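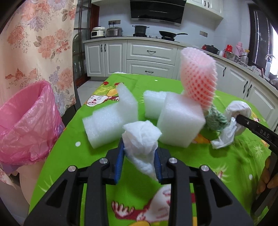 Last edited: Friday, March 1, 2024

1/ Finished the first draft of my Kilthorpe deck after the rules update. Posting the list notes here so I can find them again.

2/ The main change: Kodari now returns to hand at end of turn instead of going to discard. You can play it every turn if you keep two mana open.

3/ That makes Mrema worth running again. Its text still says "when a creature returns to your hand, draw a card, then discard a card." No once-per-turn limit on it that I can find.

4/ I'm on 14 lands. Tried one fewer and got stuck on two lands too often.
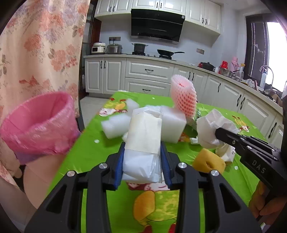
5/ Sideboard

Two Stendala against graveyard decks. It banishes on entry, so it works even if they remove it right away. Don't bring it in against burn — too slow.

6/ A ruling people keep asking about: if Kodari is copied, the copy does not return to hand. A copy stops existing when it leaves the board. Mrema doesn't trigger either, as no card reached your hand.

7/ If Kodari is face down at end of turn, it stays put. Face-down cards have no text. I lost a game to this in August and have checked every time since.

8/ Ladder results so far: started at 1148 points, dropped early, and I'm back to just over where I began. Most losses were to fast red decks.
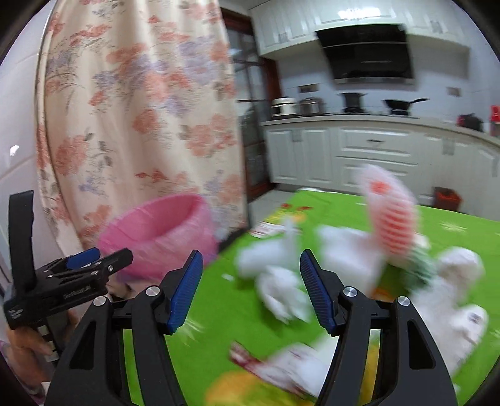

Against those I now keep any hand with a one-cost blocker, even if it has no Mrema. The draw engine doesn't matter if you're dead on turn four.

9/ The whole list costs 320 shards to craft if you own none of it. Stendala is the expensive part, so leave it out at first and play two more blockers.

10/ Next I'm testing a third Mrema in place of the second removal spell. Will add the results to this thread.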